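Follergate Kitchen Pack, reviewed after one winter of use

Reviewed by Sirkka Juntunen, February 2021

We bought the Follergate Kitchen Pack in December, when our laboratory was closed to visitors and we could not collect demonstrations on the real arm. The pack is a set of simulated kitchens together with a recording program. You drive the arm through a task with a hand controller, the program saves everything, and afterwards you have examples from which a policy can be trained. I had used two free simulators before this one, so I will compare a little, but mostly I want to write down what I wished to know before we paid.

Installation took me one afternoon. The instructions are clear until the page about graphics drivers, and there they become very short. I wrote to the support address and got an answer from Nurhan Kahraman the next morning, with the exact version number I needed. After that I had no more trouble on the first computer. On the second computer the program refuses to start if the controller is already plugged in. You must start the program, wait for the menu, and then plug it in. I hope this will be repaired.

The kitchens are the reason to choose this product. Each one is built from a layout, and then the surfaces and the small objects are changed for you. We mostly stayed with one layout which has wooden cabinets, a brick wall behind the worktop and a gas cooktop, because the tasks around the cooktop were the ones we needed. 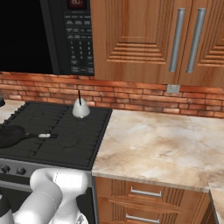
Recording itself is simple. One button begins an episode, the same button ends it, and a second button throws it away. This second button is more important than I thought. With the older simulator I had to note the bad episodes on paper and delete them in the evening, and of course some were forgotten. With Follergate we threw away a lot in the first week and our data became much cleaner. In the end we kept more than 1,780 episodes, collected by three people: me, Rin Nakajima and Wakana Miyazaki. Rin was the fastest of us. Wakana was slower, but the policy trained only on her episodes hesitated less before grasping, and we still discuss why.

The controller is called Stitley and it is sold separately. It is light and the grip is good for a small hand. For a large hand I am not so sure. My thumb became tired after 36 episodes or so of turning knobs, and from then on we changed operators more often. The turning of knobs is in general the weakest part. The simulated fingers slide on the knob if you come from the side, and you must come very straight from the front. A beginner learns this in an hour, but it means that all the demonstrations for knobs look the same, and a learning system needs some variety in the approach. I have reported this and was told it will be better in the next version.

Doors and drawers are much better. The long bar handles can be taken from many positions, and the door follows the hand in a believable way. Kaede Murakami, who trains our policies, got a usable result for drawers before she had one for anything else.

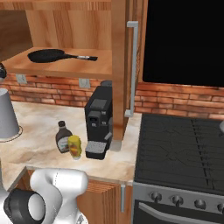
Object placement has its own menu, and it needed some days before I understood it. You can fix an object, let it move inside a small area, or let the program choose freely. The free choice is where the pack earns its price. The objects are not arranged in a tidy row for the convenience of the arm. By the coffee machine we had a mustard bottle standing partly in front of a syrup bottle, and a frying pan lying up on the open shelf with its handle pointing to the right. To reach the syrup without touching the mustard you must think about the wrist before you move, and this is the kind of example that we could not get from our old simulator, where I placed every object by hand and always left a polite space between them.

The textures are nice, although a little too clean. The light changes from kitchen to kitchen but not enough within one kitchen. We added our own colour changes during the training. It is not difficult, but for this price I expected it in the menu.

Export works with the usual formats. A long session needs 6 minutes to be written to the disk on our machine, and in this time the program shows nothing, no bar and no number. The first time I believed it had crashed and I closed it — and lost the whole morning. Please do not do as I did. Wait until the menu returns.

The manual says that one licence covers 2 computers. This is true, but both must be registered in the same week, otherwise you write to support again. Nurhan was friendly also about this.

I should also mention the alternative. Before buying we tried the demo of Hosoda, which has nicer physics for liquids and a very pleasant replay window. It had only one kitchen at the time and we needed many. If your task is pouring, I would look at Hosoda first. For cabinets, drawers and picking things from a crowded worktop I would buy Follergate again.

Good: the variety of kitchens, the discard button, the handles, the support.
Less good: the knobs, the silent export, the driver page in the manual.

My mark is four out of five. Kaede would give three, as she was the one who had to wait for my knob episodes. We will keep the licence for another year and begin with the dishwasher tasks when Rin is back from her holiday.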